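The blue caddies are here and I am ridiculously happy about it

You may remember that back in October I was complaining about my photo storage. Everything I had ever scanned or shot was spread over a pile of external drives in a shoebox, each with its own power brick, and half of those bricks had lost their labels. Finding one picture of my aunt's garden meant plugging in one drive after another and listening to them spin up. I said I would do something about it over the winter, and for once I did!

So, the project is a home file server made out of an old office desktop. My friend Neville Clegg works at a small accounting firm called Vidal that was replacing all its machines, and he asked if I wanted one before they went off to the recycler. I said yes before he had finished the sentence. I went over with a blanket in the back of the car, and he threw in a bag of screws and a drive cage from something else entirely.

The cage is the part I have fallen in love with. I had never owned anything with proper drive caddies before. On my last computer the hard drive was held in with four screws, two of which you could only reach if you had the fingers of a small child. With a caddy you put the drive in its carrier, slide the carrier into the cage, close the latch, and you are done. I have slid one in and out far more times than any project requires (my husband asked me to please stop doing it during dinner).

And they are such a good color. I was expecting gray or black like every other piece of computer I have ever opened, and then I unwrapped this cheerful bright blue.

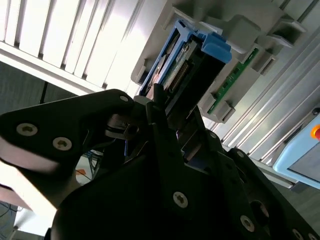 The blue caddy in its gray cage. Look at that big chunky latch!

The cage is plastic, light gray, with ribs and slots and little tabs all over it. I spent a whole evening with an old toothbrush and a can of air getting the dust out of those slots, and I enjoyed every minute. If you try this yourself, do it outside or next to an open window. I did the first side over the kitchen counter and regretted it when I went to make toast.

A few of you asked what I was going to put in it, so let me get the numbers out of the way. I am starting with 3 drives. I set myself a limit of 200 dollars for the whole build, and I'm still under it, mostly thanks to Neville. My photo folder has 19 years of pictures in it, going back to the first digital camera I ever bought, which saved everything to floppy disks and made a noise like a coffee grinder. There are also 1000 slides from my father-in-law that I haven't even started scanning. I would like them to have somewhere to live before I begin.

My plan for the folders is very simple. One for each year, one for the scans, and one called "sort me" that I will feel guilty about for the rest of my life. Ludivine Coste, who reads this blog from Lyon and knows so much more than I do, wrote me a lovely long email about backups, and the main thing I took from it is that a server in the closet is one copy and I need another one somewhere else. So one of the old shoebox drives is going to live at my sister's house and get swapped every couple of months. Thank you, Ludivine! I printed your email and it is taped inside the closet door.

Then there was the desktop itself. I took the side cover off and I was honestly surprised by how tidy it was in there. I had pictured a nest of cables, the way it used to look inside the tower my brother and I put together in high school.
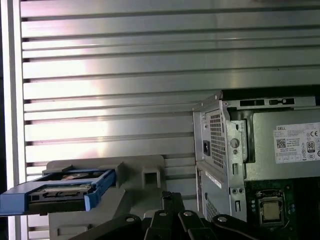

I always go for the power supply first, to read what it says on it. I love a spec label. There is the name DELL in the corner, and a CE mark, and an 80 PLUS badge, and then rows and rows of tiny print that I needed my reading glasses and a flashlight for. The 80 PLUS badge made me happy because that is an efficiency rating, and this machine is going to be switched on a lot of the time. I also have a soft spot for the honeycomb grille on the back. Somebody could have just cut some slots there and called it a day, and they gave us hexagons!

A tip I picked up from a forum – before you unplug anything inside, take pictures of where all the cables go. I took far too many and used four of them. I also put the screws in an egg carton, one cup for each step, and wrote on the lid with a marker. It works beautifully as long as you don't own a cat. Prumia (she is new, there will be a separate post, she is orange and very rude) stepped in the third cup, and I found the last screw inside my slipper.

What is still on my list:

Find a longer power cord, as the closet outlet is in the silliest possible corner.
Label the caddies. I want to try my label maker but the blue is so pretty that I may just use a paint pen.
Decide on a name for the server. Right now Dravus is ahead of Villetum, and both came from my son's notebook of imaginary planets.
Start copying, beginning with the oldest year.

I'm going to do the copying slowly, a year at a time, and look through the pictures as I go. I opened the very first folder last night just to check that it would still open, and there was our old kitchen with the yellow curtains, and my son asleep in a laundry basket. I had completely forgotten the curtains.

If anyone has a favorite program for finding duplicate photos, please leave it in the comments. I have at least five copies of the same beach.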